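Last updated: February

Speaker notes: picking a two-finger gripper for light, flat and awkward things

Opening. Say who I am, say that Oanh La did half of the bench work and will take the questions on wiring. Slides will be sent round afterwards. Ask people at the back if they can hear.

The talk is about three grippers we tried over the winter. Two were bought in, the Stimby and the Vasteck. The third, which we call Thân, was made in our own workshop at Nulinora. All three are parallel-jaw, two fingers, electric. We left suction out. Someone will ask about suction. Say that most of what we handle has holes in it or is too soft, and move on.

Why we did it. Our old gripper was fine with boxes and bottles. It was poor with thin things lying flat on a hard table. The fingers either came down short and closed on air, or came down too far and the arm stopped with a force fault. We had one month with 146 force faults logged on a single cell. Each one means somebody walks over, clears the fault and starts the job again.

Test method, keep this short. Same objects for every gripper, 100 tries per object, same approach speed, same controller settings to begin with. After that we let each gripper have its own settings, as you would in real use. Give both sets of results. The first set is fairer and the second is more useful.

Next two slides. Leave them up while talking.

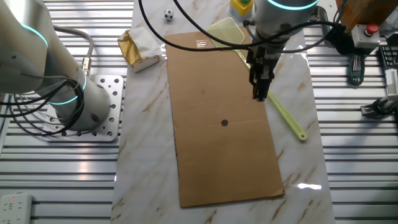
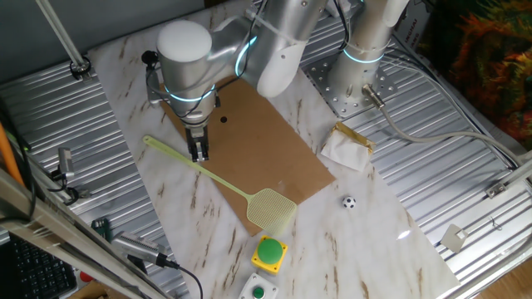
Finger length is the first thing I want to talk about. The Stimby came with short fingers and a wide palm, and on low objects the palm got close to the table before the tips were where we wanted them. The Vasteck fingers are longer but they bend a little under load. Thin handles were the hardest shape for all three. Take the fly swatter on the cardboard: the handle is long and thin and lies nearly flat, and the mesh head sits at one end of it. If you grip near the end of the handle, the head swings down when you lift. If you grip nearer the head, you have to line the fingers up across the handle at an angle, and a few degrees out is enough to push it along the sheet. The small football is a much easier pick, and any of the three will do it if the opening is set wide enough.

Pause here for a drink of water.

Wrist rotation. All three mount on the same flange, so the arm was not a factor, but the cable was. With the Stimby the cable leaves from the side and we lost part of the wrist travel. Oanh moved the first cable tie further up the arm and got most of it back. Check this before you buy. The drawing will give you the size of the plug but not the bend it needs.

Cameras. We compared a wrist camera with a fixed one looking at the table. The wrist camera is better for the last few centimetres and worse for deciding which object to go for. Shiny surfaces gave trouble with both. Foil was bad, and a polished table top under a ceiling light was bad too. Moving the lamp did more than any change in software. We now use both views, fixed first and wrist second.

Controllers. We tried force limit settings from 5 newtons upwards. Below 9 the arm stopped on almost anything, including its own cable pulling. Mention that this was our arm and our mounting, and that other people will get other numbers. Don't get drawn into loop rates unless asked.

Results slide. Read out the order only. With equal settings: Vasteck first, Thân second, Stimby third. With own settings: Thân and Vasteck level, Stimby still third but closer. On soft packets the Stimby was the best of the lot, so we have kept one.

What we would change. Swap the finger pads more often, as the ones on Thân had gone smooth by the end and we noticed late. Write down the pad age with each run. Start with the hard objects while everyone is fresh.

Costs, if there is time. Spare fingers matter more than the price of the gripper. We can print Thân fingers overnight. The others have to be ordered.

Questions. Wiring to Oanh, the rest to me. Finish by half past four, the room is booked after us.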